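Print this page | E-mail this page

Wimthorpe House - kitchen users' meeting, Saturday, 7 pm

Present: 2 from Dodix, 2 from Semwal, house reps. Last minutes read, OK.

1. Counter
Long talk. Too much living on the marble. Toaster oven and two-slot toaster both stay put, oven behind toaster on the left. Towels not to be left draped over the oven - agreed, hooks to be bought. Canister and jar along the back need labels, Semwal to do. Wooden tray stays in the middle, kept clear for serving. Cereal goes back in the cuboard after breakfast. 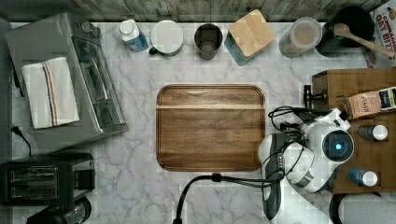
2. Money
Kitty stands at $85. Hooks and labels out of that. Galta quote for new shelf is $90 - too much, ask again.

3. Dishes
Rota not being followed. Pots and wooden spoons washed same night. Dodix takes May, Semwal after.

4. AOB
Fridge smell. Dodix will look. Next meeting same time, bring own mugs pleas.

Closed 7:50.

Recent items
- Kitchen rota, May
- Shelf quote (Galta)
- Minutes, last meeting
- Wimthorpe House bin days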